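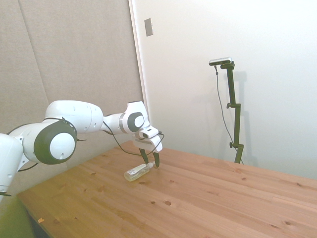

Kapitel 11
Ohrenpflege beim Hund

Lernziele: Aufbau des Gehörgangs kennen. Normales Ohrenschmalz von krankhaftem Ausfluss unterscheiden. Wissen, wann gereinigt wird – und wann man die Finger davon lässt.

11.1 Einstieg

August, Hochbetrieb in der Hundepension Grarkau. Ein Cockerspaniel schüttelt seit dem Morgen den Kopf, kratzt sich mit der Hinterpfote, hält das linke Ohr schief. Am Vortag war er schwimmen. Die Mitarbeiterin will schnell ein Wattestäbchen holen. Falsch! Warum, klärt dieses Kapitel.

11.2 Anatomie in Kürze

Der äußere Gehörgang verläuft erst senkrecht, dann waagerecht. Form wie ein L. Wasser, Grannen und Schmutz kommen leicht hinein, aber schlecht wieder heraus. Bei Hängeohren kommt die geringe Belüftung dazu: warm, feucht, dunkel – ideal für Hefepilze und Bakterien. Stehohren sind im Vorteil, aber nicht geschützt. Wattestäbchen schieben das Schmalz nur tiefer, Richtung Trommelfell.

Merke: Ein gesundes Ohr ist blassrosa, riecht kaum und braucht meistens garkeine Reinigung.

11.3 Warnzeichen

Häufiges Kopfschütteln, Kratzen, Reiben am Teppich. Süßlicher oder fauliger Geruch. Brauner, krümeliger Belag (Milben?), gelblicher Ausfluss. Rötung, Schwellung, Schmerz beim Anfassen. Kopfschiefhaltung oder Gleichgewichtsstörungen: sofort in die Tierarztpraxis, vorher nichts ins Ohr geben. Ist das Trommelfell verletzt, können manche Reiniger das Innenohr schädigen.

Nach dem Baden die Ohrmuschel mit einem weichen Tuch trocken tupfen, nur soweit der Finger ohne Druck reicht. Die Haare im Gehörgang nicht routinemäßig zupfen, das reizt die Haut zusätzlich. Die Reinigung mit Spüllösung Schritt für Schritt folgt in Abschnitt 11.4, Medikamente ab Seite 562.

Aufgabe zur Vorbereitung: Notieren Sie bei einem Hund aus Ihrem Umfeld Ohrform, Geruch und Farbe der Haut. Beide Ohren vergleichen, Unterschiede fest halten.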